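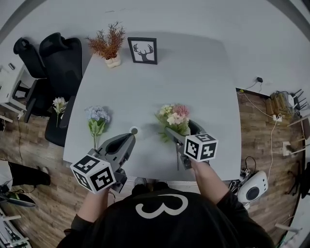

Early Keyboard Workshop, Markville: bench notes

January, started 9.40 am

Goossens double back on the trestles. Owner's complaint as written on the ticket: "treble has gone dull since the autumn, please try the new plectra." The new plectra are the Tutwood ones, two bags of them, came with a leaflet promising "the warmth of quill with none of the upkeep". I have read that sentence in one form or another on every packet of plastic that has come through this door.

Before touching anything I played the lower eight-foot on its own, top to bottom, lid up, then lid down. Treble is not dull. Treble is uneven. Two or three notes above the stave are weak and the ear blames the lot. Tenor is very good, better than I remember. Whoever voiced that last took trouble over it and I don't want to lose it for the sake of an experiment.

Pitch was low on arrival, bottom octave worst, which you'd expect after a van in this weather. Let it sit overnight and it came up a bit by itself.

What I did

Revoiced 24 jacks with Tutwood, lower eight-foot only, going up from middle C. Left everything below as it was. Left the upper manual alone too, so there is something to compare with.

Cutting: blunter feel than delrin under the knife. It drags, then lets go all at once. Spoiled four or five before I slowed down. New blade helped. The leaflet says to cut from the underside in a single stroke, and for once I agree with the leaflet.

They come over-wide for these jacks. I had to thin the tails to get them through the tongue without splitting it. If we take these on as a regular material somebody has to allow for that in the quote, it adds a good hour to a register.

First impressions, 11.15

Louder. That's the whole of it so far. Louder is easily taken for warmer if you've just spent an hour with your head in the case. I evened the new ones down to match the tenor and most of the famous warmth went away with the volume. What's left is a slightly softer start to the note, which I like in the slow piece (the sarabande we always use) and don't like in anything with repeated notes. The trills got a bit woolly.

Could be that I've left the tips too thick. Will take three of them down further and see.

Afternoon

Took E, F and F sharp down. F sharp is now lovely. E is too weak and wants doing again. F is no different to my ear, and I can't say why.

Put all the new ones through the thumper, one key at a time, same weight on the lever as last year. Stopped the first at 2,620 strokes with no visible wear on the tip and no change in the let-off. Second one let the plectrum work loose in the tongue at 1,079. Not the material's fault, I think: that was one of the tails I over-thinned. But it's the sort of thing that would happen in a concert and we would be the ones getting the telephone call. Rest ran without trouble, shorter runs, so I wouldn't make much of it.

None of which tells us how they age. A day on the thumper is not two years in a heated sitting room. The delrin in the upper manual has been in there longer than anyone can remember and it is stiff now, but it still speaks.

Tuning

Used the Fendino for the bearings, since it's what the owner has at home and she wants to be able to follow what we did. It's fine in the middle. Above the stave it kept changing its mind, and I ended up doing the top by ear in octaves, same as ever. It also shows the result to more decimal places than the strings can hold for the length of a cup of tea. Temperament is the one on the card inside the name batten. I did not "improve" it.

The upper manual I tuned by ear only. Checked afterwards against the Fendino out of curiosity: one note properly out (G sharp, mine), everything else close enough that I'd not argue.

On the listening test

I know the plan was to play the two registers to people from the next room and have them pick. Happy to do it, but as set up it won't show anything. The two eight-foots pluck at different points on the string, so they are meant to sound different, one rounder and one more nasal. Anybody with ears will hear it and then we'll write down that they heard the plectra. A fair test would be one register, same player, same piece, recorded before and after, with the levels matched. We have the before, done at 9.40 with the lid up. Microphone is still where it was, please don't shift the stand.

Also: no telling people which is which beforehand, and no leaflets lying about.

To do

Redo E. Replace the loose one with a full tail.
Check the dampers on the top five, one is buzzing and it isn't the plectrum.
Record the after, lid up, same chair.
Ask Tutwood for a narrower blank. If they don't make one, ask what the price is for a trade bag.
Upper manual stays in delrin for now. I'd want to hear the owner play both before we go any further.

5.20 pm. Tenor untouched. Lid shut, heater off. G sharp corrected.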